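Gripper Trial Program — Frequently Asked Questions

What is the trial program?
You borrow up to 6 grippers from Broder and test them on your own arm, with your own objects. After the trial you keep the one you like and send back the others.

Which arms are supported?
The Skerel and Kioko arms work with the standard adapter plate. For other arms please write to us first and send the drawing of your flange.

Are the grippers new?
No. Trial units go from one customer to another, so scratches and worn surfaces on the fingers are normal. We check the grip force before every shipment.

Two fingers or three?
For boxes and bottles, two fingers are enough in most cases. For soft goods we recommend that you try three fingers also, because the third one gives one more place to hold the fabric. It needs more free space on the side, please consider this when you plan the approach.

Do I need the wrist camera?
It is not obligatory, but we advise it for soft objects. The Stakham controller saves the wrist view together with the finger positions, and you can compare two grippers on the same object later. One trial disk holds 3000 grasps.

Can I test with thin or see-through materials?
Yes, and we ask you to do it. Mesh is a difficult case for many cameras, as the table can show through it. A colored edge helps you a lot when you choose the grasp point.

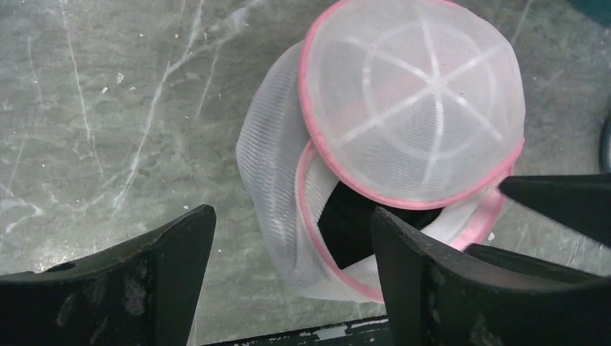 Wrist view, three-finger gripper and a mesh wash bag with pink trim.

How many grasps should I make before I decide?
Our own comparison on soft goods had 1186 grasps, but you do not need so many. Change the position of the object after each try — otherwise the result looks better than it is.

What does it cost?
The deposit is $483 for each set. You receive it back when all parts are returned, including the screws and the adapter plate.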